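Giving up the big desk (sort of)

I've been promising a post on moving my whole working life into one room, and it's finally June and the windows are open, so let's go.
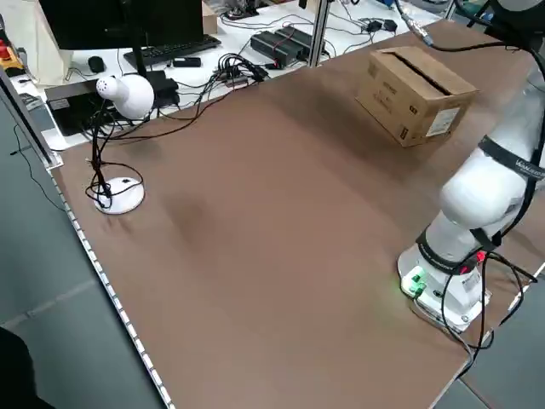

Big brown tabletop, white lamp. Table envy is real.

So! For seven years I did my bookkeeping work from the kitchen. I had a laptop, a folder that lived on top of the fridge, and a mug of pens that migrated around the apartment depending on who needed to sign something. It was fine. Then the folder became four folders and I started eating dinner on the couch because the table was "in the middle of something," and one evening I knocked soup into a client's receipts. (They dried. Mostly.)

I'd like to say I planned the move properly, but what I did was spend up to 20 evenings looking at desks online. I nearly bought the Widik, which everybody seems to love, and then I measured the spare room and found out the door wouldn't open past it. I also looked at the Costa, which is prettier but so shallow that my elbows hung off the back when I tried one in the store. Don't buy a desk without sitting at it. Bring your own laptop and pretend to work for a while, and ignore the looks.

In the end I went to Lokasix, the secondhand office place out by the rail yard, and came home with a plain table that had been marked down twice. I'd set aside $500 for the entire room and the table took less than a third of that, so I got a decent chair too. Spend the money on the chair! My back was complaining by three every afternoon and I'd just decided that was my age.

Light was the part I got wrong. I put the table facing the window because that's how it looks in magazines, and by ten in the morning I was squinting at spreadsheets with a dish towel pinned over the glass. Turning it sideways fixed the whole thing. I use a lamp on the left now, since I write with my right hand and was forever working in my own shadow.

Paper is still a mess. I scanned 3723 pages over the winter — yes, the scanner keeps a tally, and yes, I was a little proud — and there are still two boxes under the window that I step around. I've been filing things in Jistasa, which is okay once you stop fighting the way it names folders. Search is good. Tags I gave up on in the first week.

The kitchen table is just a kitchen table again and I still walk in there at eight with my coffee and stand around for a minute before I remember to go down the hall. Next up is the rug question, because the chair rolls straight into the low corner of the floor and takes me with it.

Recent posts
Soup for people who forget lunch
What I keep in the hall closet now
Two months with a paper planner
Painting the spare room, badly
A short list of pens I like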